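Subject: Re: Appliance rules for the Rondlow building kitchens
From: Pauline Wainwright
To: residents-list
Date: 01/02/2024 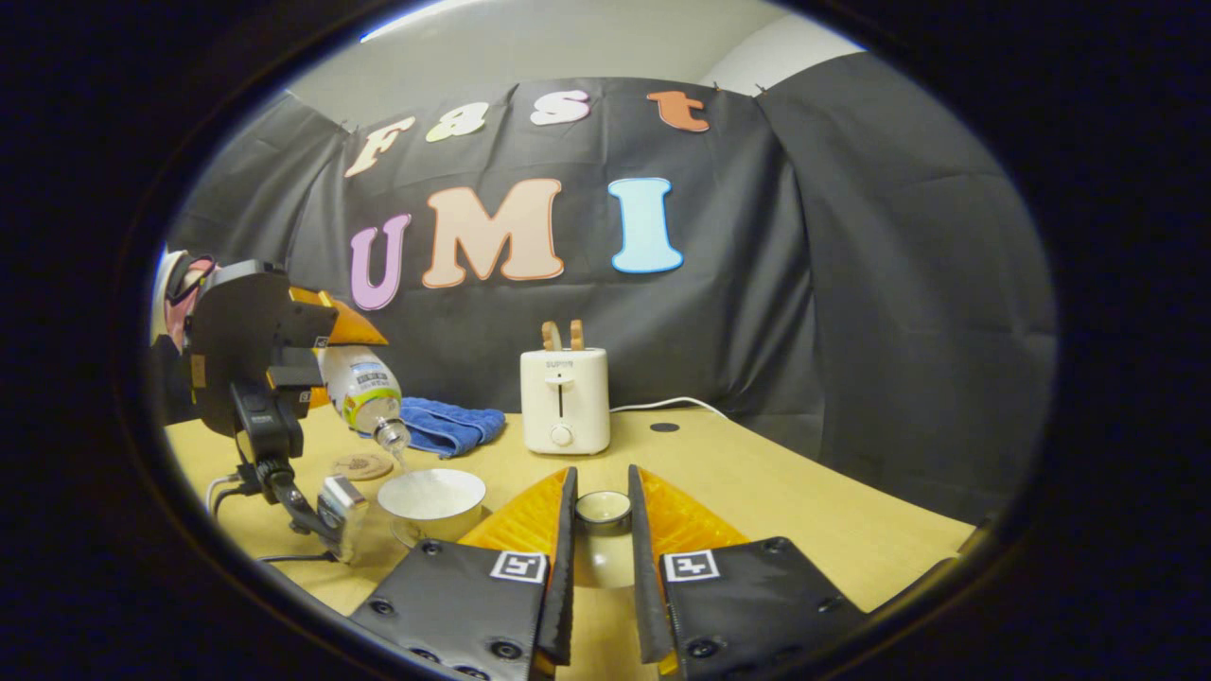 A two-slot toaster on a wooden table.

Dear residents,

Thank you to Mr. Rissanen for his question, which is quoted in full at the end. The revised rules apply to the shared kitchens on floors 2 and 3. Toasters and kettles remain permitted. Hot plates and deep fryers do not.

Each appliance must carry a label with the owner's apartment number — masking tape is acceptable. Items without a label will be moved to Room 104 and held there until June. Extension cords may not be used at the counters.

Requests for an exception should be sent in writing to Roksolana Boiko at the management office. Please include the model name and the wattage.

Sincerely,
Pauline Wainwright
Building Services, Rondlow

Arvo Rissanen wrote:
> Do the new rules cover toasters as well? The notice by the
> elevator lists only hot plates and fryers. I would also like
> to know where unlabeled items are being kept.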